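Capítulo 2
Rotas longas: preparar uma viagem por estrada

Começo este capítulo com uma confissão: a primeira rota longa que desenhei foi um desastre. Chamava-se Volta do Zenholm, tinha nove etapas e, no papel, era uma beleza. Eu tinha somado os quilómetros, dividido pelos dias e ficado muito contente comigo. Esqueci-me foi de que as pessoas param! Param para comer, para fotografar uma ponte, para discutir se aquela era ou não a saída certa.

A Ildikó Hajdu, com quem eu trabalhava na altura, olhou para o meu mapa e perguntou onde é que se dormia na quarta noite. Eu não sabia. Havia lá uma aldeia, sim senhor, mas a única pensão fechava em dezembro, e a viagem era em dezembro.

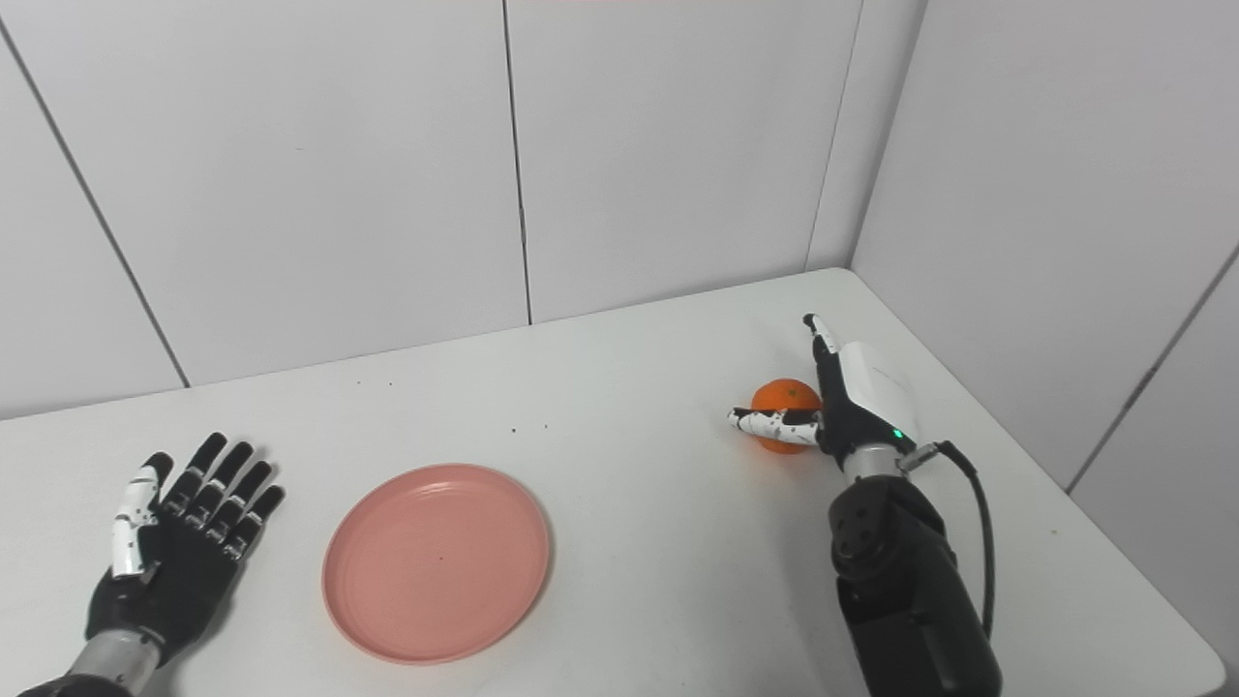
Foi assim que aprendi a começar pelas dormidas e só depois traçar a estrada. Parece andar para trás, eu sei, e os meus alunos costumam torcer o nariz (o Botond Szalai torceu-o durante um semestre inteiro). Mas experimentem: marquem primeiro as camas, depois as bombas de gasolina, e vejam como a rota quase se desenha sozinha entre umas e outras.

Ao longo do capítulo vamos usar o percurso entre Auer e Ullent, que se faz em 13 dias com bastante folga. Escolhi-o por ter um pouco de tudo — serra, planície, uma travessia de barco e um troço de 30 quilómetros em terra batida que, depois da chuva, pede um carro alto e alguma paciência.

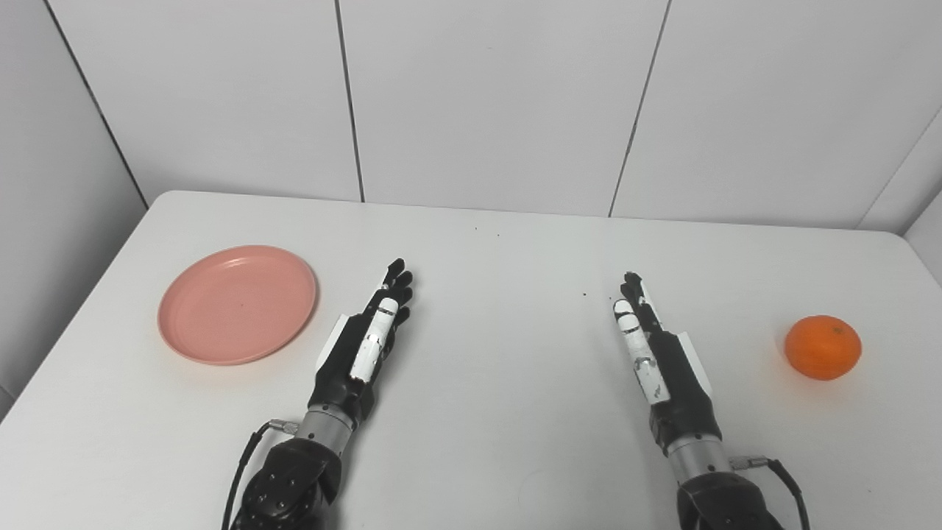
Na secção 2.1 tratamos das distâncias e do tempo real de condução, que nunca é o que o mapa promete. Na 2.2 falamos de alojamento e parques de campismo. A 2.3 é sobre as histórias locais: quem as conta, como se pede licença para as contar e quanto se deve pagar a um guia da terra. É a minha preferida, confesso, e também a mais comprida.

Antes de avançar, arranjem um mapa em papel da vossa região, dos grandes, e um lápis macio. Escolham dois pontos que conheçam mal e tentem adivinhar quantas horas os separam. Escrevam o palpite na margem e guardem-no, que vamos precisar dele no fim da secção 2.1.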